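Flelby planner: frequently asked questions

Last updated 19 Oct 2019

What is Flelby?
Flelby is a small open source motion planner for tabletop arms. You hand it a goal pose and a list of obstacles, and it hands you back a path (usually a pretty smooth one!).

Do I need the Bostora perception module too?
No, but the two get along really well. Bostora takes views from a fixed camera and a wrist camera and turns them into one obstacle list. Our test setup is a cup, a drying rack and a bit of clutter:

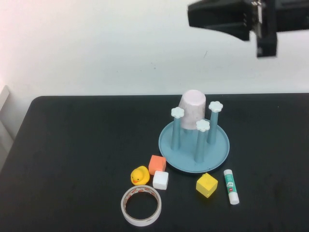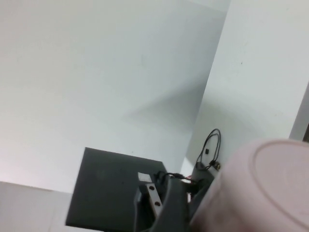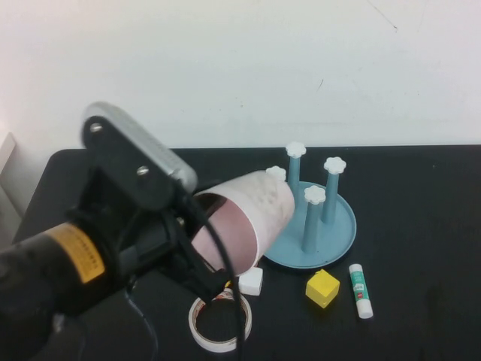
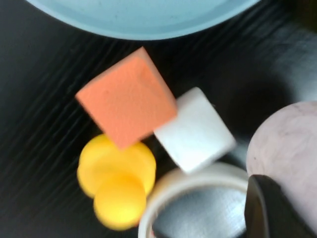
Can I run it with only one camera?
Yes. Set views to 1 in the config file. Expect more cautious paths, as anything hidden behind an object is treated as solid.

How fast does it replan?
The default is 20 times a second. On a decent desktop you can push it to 40, and we'd love to hear from anyone who gets higher.

Why does my arm stop short of the goal?
Check the safety margin first. It was 70 mm before the May release and is much smaller now, but old config files keep the old value. Delete the line and restart.

What changed in version 2?
Grasped objects are now part of the collision model! Whatever the gripper holds gets its own shape and travels with the arm. Call attach() after closing and release() after opening.

Where do I report a bug?
On the Ulport tracker, please, with your log and config file attached.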